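Paid testers wanted – packing cell fault trials, Keltby

Birudura is looking for 2 people to help us trace a fault in our two-arm packing cell. In January the grippers began closing late on small items, and one arm carried on moving after a stop command. No one was hurt. The cell has run at reduced speed since.

The work is setting out imitation biscuits and sweets, running the same packing task and logging each late grip or missed stop. You will stay outside the enclosure while the arms are powered.

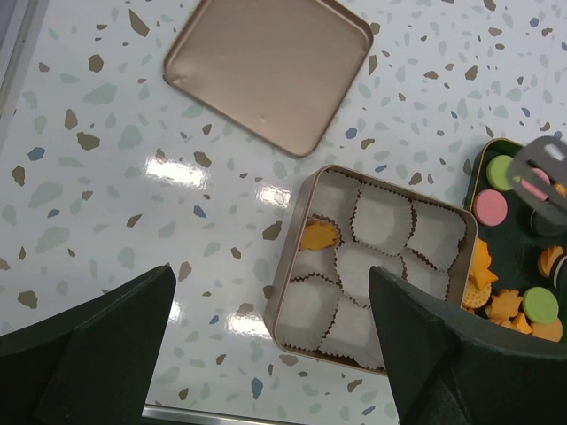
Tin and tray, as used in the trials. 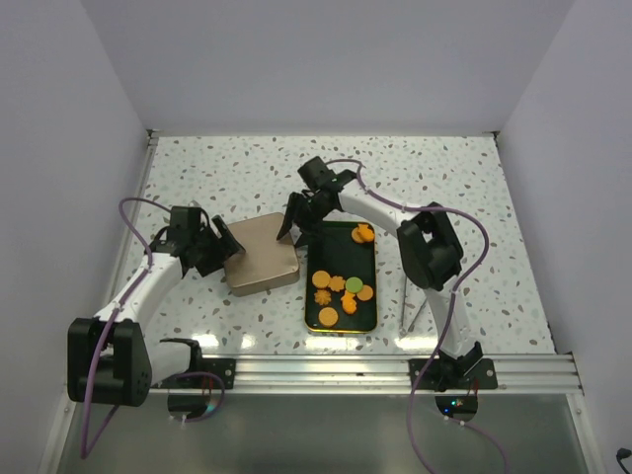
Hiếu Doãn asks applicants to note that the stop fault has not been cleared, and that anyone who opens the enclosure without isolating the power will be taken off the trial. The late grips are a nuisance, he adds, but the missed stop comes first.

Contract: 3 weeks, on site. No robot experience needed – careful note-taking is.

Apply to Chiến Đỗ at the Keltby office by 24/02/2021. Please say if you have worked near moving machinery before.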